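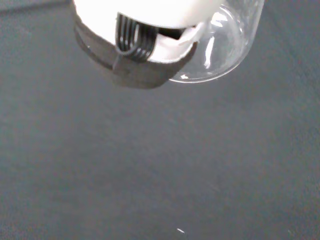 *图1 夹持透明容器,腕部视角*

各位同学,欢迎来到“机械臂称量”这一讲。上次课大家把夹爪开开合合玩得很高兴,课后还有好几组留下来不肯走,我看了很是欣慰!这一讲我们要往前迈一步:让机械臂拿起容器,放到电子秤上,读数,再拿走。听起来简单得很,做起来嘛……大家慢慢体会,不着急。

## 一、为什么从透明容器开始

往届有同学问过,能不能先用木块练手。当然可以,木块好抓,也好认。可是我们的结课项目(代号 Tillo)要处理的是实验室里的日常器皿,绝大多数都是透明的,早晚要碰上,不如早一点碰上。

透明物体有几个麻烦,请记在本子上:

- 背景会透过来,轮廓往往只剩几道细细的反光;
- 深度相机在透明壁上常常给不出可靠的值,点云里会出现空洞;
- 灯光稍微挪一挪,高光的位置就跟着变,上午调好的阈值下午可能就不灵了。

所以我建议各组先把灯固定好,再谈算法。桌面尽量用哑光的布或垫子,反光少一些,后面能省下许多力气。

## 二、用多指手还是用夹爪

两种末端我们都会用到,先说多指手。它的好处是能从两侧把杯子“拢”住,接触点多,受力比较均匀;难处在于关节多,手指之间还要讲配合。写程序时请把动作拆开:到达杯子上方、下降、拇指到位、四指合拢、确认接触,最后才是抬升。每一步之间留一个检查点,出了问题好回头找。
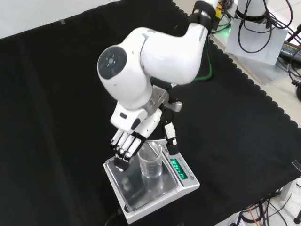 下降这一步最容易出事。秤盘是会“感觉”到你的,指尖只要轻轻压一下盘面,读数就跳,严重的还会损坏传感器。请把下降的最低高度写成常量,放在程序开头,并且在空载的时候先走一遍。速度上限统一设为每秒 15 毫米,我知道有人会嫌慢(每届都有人嫌慢!),但在秤的上方,请务必听我这一回。

夹爪相对省心,只有一个开合量要管。它的问题是力都集中在两侧,薄壁的塑料杯容易变形,杯里若是有水,一变形液面就往上涌。夹持力请从最小一档往上加,能稳稳提起来就停手。

## 三、称量的基本流程

1. 秤通电预热,放平,按去皮键归零。
2. 记录空盘读数,等它稳定下来再记。
3. 机械臂放下容器,松开,后退到安全位。
4. 等待 4 秒,读数。
5. 重新抓取,提起,再看一次空盘读数是否回零。

第五步常被漏掉,我批作业时见得太多了。回不了零,多半是盘上留了水滴,或者线缆搭到了秤的边上。
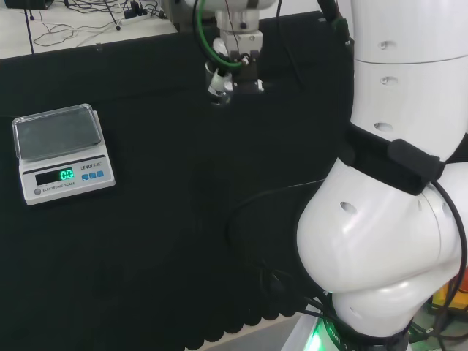
说到线缆,我再啰嗦几句。机械臂转动时会带着线走,线一绷紧,轻则拖动桌布,重则把插头拽出来。每次开机之前,请用手顺着线摸一遍,看看关节转到极限时余量够不够。地上的线也请理一理,走路时留神脚下。

读数可以由相机识别数码管得到,也可以走串口。两种方法都要做,最后拿来互相对照。数码管在侧面的相机里可能是横过来的,先旋转图像再识别,这个坑去年有一组掉进去整整一个下午,后来他们笑着跟我讲,我也跟着笑了半天。串口的同学请注意,课程程序包 Prokine 默认占用 3910 端口转发数据,别和自己的程序撞上。

## 四、本讲作业

以组为单位,完成一次完整的自动称量,容器内加水,总质量不超过 200 克。提交内容包括程序、读数记录,以及一小段文字,写写你们失败的那几次是怎么回事。失败的部分请写得详细些,我最爱看的就是这一段,评分时也会认真看。

选做:把多指手和夹爪的结果放在一起比较,说说各自在哪一步花的时间最长。

实验室傍晚六点以后仍然开放,走之前请按下急停、关掉秤的电源,杯里的水倒进水池。下一讲我们讲倾倒,请先读讲义中关于液面估计的那一节,带着问题来。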